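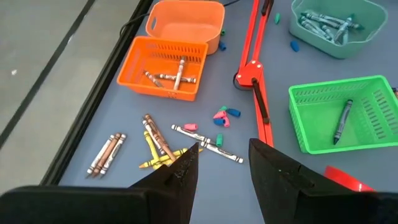 Bakedham library to shut for nine weeks as roof work moves forward

Thu 22 March

Bakedham library will close after Easter and stay closed until late May, the town council has confirmed. Earlier than expected. The roof repairs had been pencilled in for the autumn but the contractor, Ondrejka, had a gap and the council took it.

Leaks over the children's corner have been a problem for two winters. Buckets out in November, then again in Febuary. A stretch of shelving was emptied and never refilled.

Rafail Tsakiris, who manages the branch, told a public meeting on Tuesday that it was better to get it done in one go. "We looked at keeping half the building open. You'd have had drilling over your head all day and no toilets. I'd sooner shut the doors."

The meeting in the Jokell Rooms drew 161 people, many of them cross about the short notice. Questions mostly on the homework club, the computers, and where the knitting group is meant to go. Answers were mixed. Knitting goes to the Methodist hall. Computers -- no plan yet.

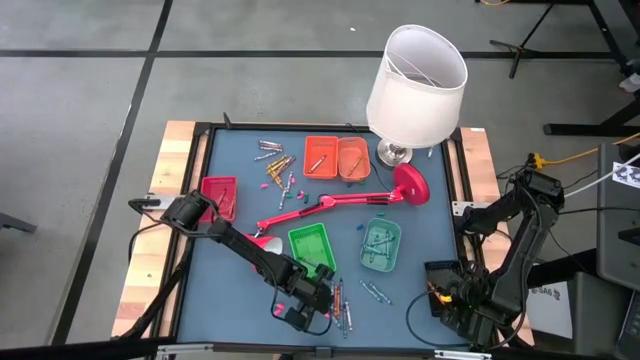

Homework club carries on, Mondays and Wednesdays, at Stitance primary school. Half past three till five. Parents need to sign up again even if there child is already on the list, forms at the library desk until it closes.

Loans: all books out on closing day get renewed automatically, no fines. Borrowers can take up to 27 items home before then, up from the usual 12. Reserved books can be picked up from the counter at the leisure centre. A van with 3000 titles on board will park by the market cross on Saturday mornings.

Igor Michalík, who has run the chess evenings there for years, said he was still looking for a room. "We had 100 at the Christmas tournament. I can't put them in my kitchen." He's asked the rugby club -- waiting to hear.

The council says the cost comes out of money already set aside for buildings. It would not give the figure on Tuesday, saying the contract was not yet signed. Cllrs are due to look at it again next week.

The book drop by the side door will be sealed from the first day of the works. Returns to the leisure centre please, not the council offices.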